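**FOR IMMEDIATE RELEASE**

Wednesday, July 22, 2020

# Sharifi Foundation Opens Small Workshop Grants to Furniture Repair and Woodcraft Businesses in Lavham and Akthorpe

*Applications accepted through the end of August; first payments to be made in the fall*

LAVHAM — The Sharifi Foundation today announced the opening of its Small Workshop Grants, a new program of direct support for independent furniture repairers, woodturners, toy makers, frame makers and related trades in Lavham and Akthorpe. Each grant is worth $2,000 and may be spent on rent, materials, tools, insurance or training. Grants do not have to be repaid.

The program was approved by the foundation's board in the spring, when many workshops in both towns closed their doors to customers. Most have since reopened in some form, often by appointment and with reduced hours. Owners have told the foundation that repair work has returned faster than new commissions, and that the cost of hardwood, finishes and hardware has become harder to predict from one order to the next.

"These are businesses that people in Lavham depend on and seldom think about until a chair leg breaks," said Nuria Barrios, director of the Sharifi Foundation. "Many are run by one person, in a rented unit, with no staff and very little set aside. A modest grant paid quickly can cover the gap between a slow season and the next full order book."

Up to 100 grants will be awarded in the first round. Applications will be reviewed in the order in which they are received, and the foundation expects to notify each applicant of a decision within four weeks.

## Who may apply

The program is open to sole proprietors, partnerships and small companies with no more than five employees. Applicants must have a working address in Lavham, Akthorpe or the villages served by the Skurkton road, and must have been trading before the start of the year. Businesses run from a garage, spare room or shared workshop are eligible on the same terms as those with a storefront.

Eligible trades include furniture repair and restoration, caning and rush seating, upholstery frame work, woodturning, carving, picture framing, instrument repair, and the making of wooden toys, games and puzzles. Businesses that combine one of these trades with another line of work may apply if the eligible trade accounts for at least half of their income.

Applicants who have received other public or private relief this year are not excluded. They will be asked to state the amount and the purpose so that the same cost is not paid for twice.

The foundation will not fund general construction contractors, retail stores that sell only finished goods made elsewhere, or businesses that have permanently ceased trading. Owners who are uncertain whether their work qualifies are encouraged to call the grants office before completing the form.

## A short application

The application form is two pages long. It asks for a description of the business, a statement of how the money will be used, and one document showing that the business was trading before January. A tax return, a lease, a bank statement or a set of dated invoices will be accepted. No business plan is required, and applicants do not need to provide financial projections.

Forms may be completed online or requested by mail. Paper copies are also available at the Lavham Public Library and at the Akthorpe town office, both of which are open for limited hours. Completed forms may be left in the drop box at the foundation's Mill Street entrance at any time of day.

The foundation will hold telephone help sessions on weekday afternoons throughout August. Callers may ask for assistance in Spanish, and large-print forms will be mailed on request. Applicants who prefer to have another person complete the form for them may do so, provided the owner signs the final page.
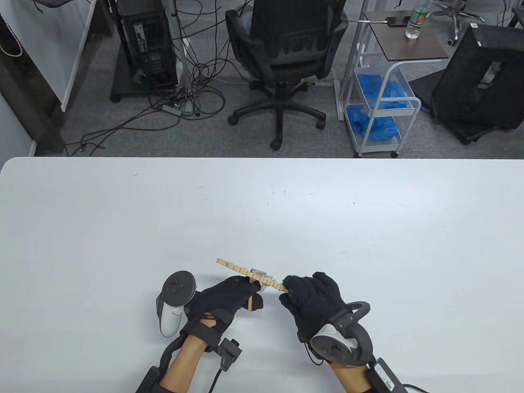 Grant funds may be applied to costs already incurred since March as well as to future expenses. Common uses are expected to include overdue rent, replacement blades and bits, dust extraction, sharpening services, lumber, glue and finishing supplies. Funds may also be used to improve a business's website, to pay for product photography, or to cover shipping materials for owners who have begun selling by mail.

Recipients will be asked to submit a one-page report by the end of December describing how the money was spent. Receipts should be kept for two years but do not need to be sent to the foundation unless requested.

## Training for newer makers

In addition to the cash grants, the foundation will offer a series of evening courses for people who have entered the trade within the past three years. The courses will cover pricing, record keeping, basic contracts, workshop safety and the identification of common wood species and finishes. All sessions will be held by telephone or video until in-person instruction can resume.

A separate course on the repair of small wooden household objects will be taught by practicing craftspeople from both towns. Participants will receive printed notes by mail before the first session. The course deals with loose joints, split panels, missing pieces, stuck drawers and surface damage, and includes guidance on when a repair should be declined. It will also address how to speak with customers about the difference between restoring an object and making it usable again.

Enrollment in the courses is free and is not limited to grant recipients. Places will be offered first to residents of Lavham and Akthorpe. If demand exceeds the number of places available, a waiting list will be kept and the courses will be repeated over the winter.

"We heard the same request from nearly every owner we spoke with," Barrios said. "They wanted help with the rent, and they wanted someone to explain how to write an estimate. Skilled people are undercharging for careful work, and that problem was here long before this year."

## Background to the program

The Small Workshop Grants grew out of a series of telephone interviews conducted by foundation staff in April and May. Owners described canceled craft fairs, postponed weddings and house moves, and long delays in the delivery of supplies. Several had taken on outside work to cover household bills and were operating their workshops only on weekends.

The interviews also identified areas of growth. Repairers reported more inquiries about desks, dining chairs and bookcases as families spent more time at home. Makers of wooden puzzles and games reported steady interest from parents. In many cases, however, owners lacked the cash to purchase materials in advance and were turning down orders that required more than a small deposit.

The board considered a loan program before deciding on grants. Members concluded that additional debt would be of limited use to businesses with uneven income, and that the cost of administering small loans would be out of proportion to the sums involved.

Funding for the first round has been drawn from the foundation's general reserve. No existing program will be reduced as a result. The Skurkton Scholarship, which supports high school graduates entering a skilled trade, will continue on its usual schedule, and awards already promised for the coming academic year will be paid in full.

The board will review the results of the first round in December. A decision on whether to offer a second round, and whether to extend eligibility to metalworkers, potters and textile repairers, will be announced after that review.

## Key dates

- Applications open: today
- Telephone help sessions: weekday afternoons, August 3 through August 28
- Applications close: August 31, or when all first-round grants have been awarded
- First payments: September
- Recipient reports due: December 31

## How to apply

Application forms, a full list of eligible trades and the course schedule may be obtained from the Sharifi Foundation grants office on Mill Street, Lavham. The office is closed to walk-in visitors at present, but staff are answering calls and letters Monday through Friday. Applicants should allow additional time for mailed forms and are advised to keep a copy of everything they send.

## About the Sharifi Foundation

The Sharifi Foundation is a private charitable foundation based in Lavham. It supports skilled trades, vocational education and small business in Lavham, Akthorpe and the surrounding area through grants, scholarships and public courses. The foundation is governed by an independent board and does not accept government funding.

**Media contact:**
Press Office, Sharifi Foundation
Mill Street, Lavham

Interviews with Nuria Barrios may be arranged by telephone through the press office.

\# \# \#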